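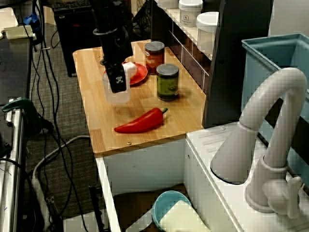

流し台のそばに並ぶ赤い皿と缶、手前に赤い唐辛子型の野菜

ままごとキッチン写真集 「カウンターの上のもの」

おもちゃのキッチンの写真をまとめたページです。今回は流し台の横のカウンターと、そこに置いた食べ物や器を取り上げます。

キッチンは、貸出おもちゃの部屋「Honditz」の奥の棚の隣に置いてあります。4月に棚の並べ替えをしたとき、入口側から今の場所に移しました。窓から遠くなりましたが、子どもが三方から集まっても通路をふさがないので、当分はこの位置のままにします。

1枚目の補足

木目のカウンターに、赤い丸皿、缶が二つ、半透明の容器、細長い赤い野菜が出ています。野菜はつやがあり、先が細く、太いほうに短い緑のへたが付いています。部屋では「赤いの」と呼ばれていて、唐辛子だと言う子もパプリカだと言う子もいます。貸出票には「野菜・赤・長」と書いてください。

缶は赤みのあるラベルのものと緑のラベルのもので、どちらもふたは灰色です。缶は棚の中段の箱に戻します。ラベルの端がめくれてきたら、テープで留めずに受付に渡してください。以前テープを貼ったものは、はがすときに印刷まで取れてしまいました。

壁は濃い茶色のタイル張りで、目地は白です。その上の棚に白いふたの保存容器が並んでいます。棚の容器は飾りとして置いているので、貸出の対象にはしていません。

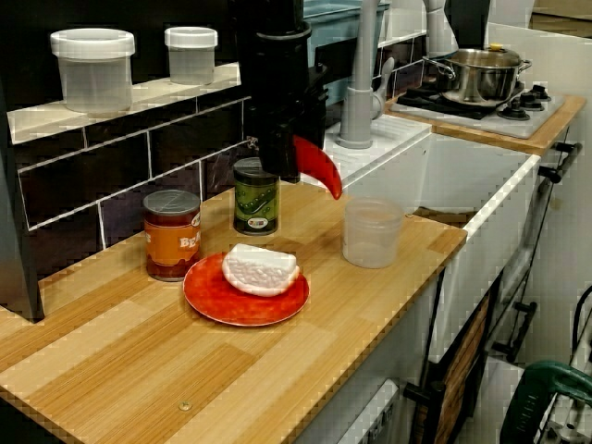 写真・文 Trinidad Figueroa／Honditz 掲載 27/07/2024

赤い皿にパンをのせたところです。パンは白く、角の丸い形で、表面に細かなでこぼこがあります。皿は縁が少し立ち上がっていて、食べ物をのせて運ぶ遊びによく使われます。同じ皿を帽子にする子もいますが、それは止めていません。

皿の奥にはオレンジ色のラベルの缶があり、「BEA」という文字が読めます。隣の背の高い緑の缶にはえんどう豆のさやの絵が付いています。お店屋さんごっこでは、この絵のある缶が先に売れます。まだ字を読まない子が、絵を指さして注文するためです。値札を作るときも、文字だけでなく絵を添えると使いやすくなります。

緑の缶の右に半透明の容器があります。ふたはありません。計量カップの代わりにしたり、小さな食べ物をまとめて入れたりと、使い道の多い器です。洗うときは柔らかい布を使ってください。たわしは使わないでください。

流しには灰色の蛇口が付いています。口が高く曲がっていて、右側に小さなレバーがあります。水を使う遊びは、この部屋では行っていません。本物の水で遊びたい場合は、庭のたらいを出しますので声をかけてください。

カウンターについて

板は淡い色と蜂蜜色の木目で、手前の縁が丸くなっています。ねじの頭が見えるところがありますが、部屋では点検のときにゆるみを見ています。締め直しは Emiliano Mateos が担当しています。ぐらつきに気づいた方は、自分で締めずに彼に知らせてください。

食べ物と器の貸出

食べ物と器は袋単位で貸し出しています。1袋に11点まで、期間は2週間です。袋には中身の一覧が入っていますので、返却の前に見比べてください。皿と容器は重ねて底に、パンのような軽いものは上に入れます。足りないものがあっても弁償の必要はありませんが、一覧の余白に品名を書いておいてもらえると、次の袋を作るときに助かります。

キッチン本体は貸し出していません。部屋の開室中に、その場で遊んでください。混んでいるときは、流し側とカウンターの端側に分かれてもらうことがあります。

写真について

このページの写真を園や家庭のおたよりに使いたい方は、受付で申し込んでください。印刷用の大きいデータを渡します。次回は鍋とおたまのページを予定しています。

前のページ：ままごとキッチン全体
次のページ：鍋とおたま（準備中）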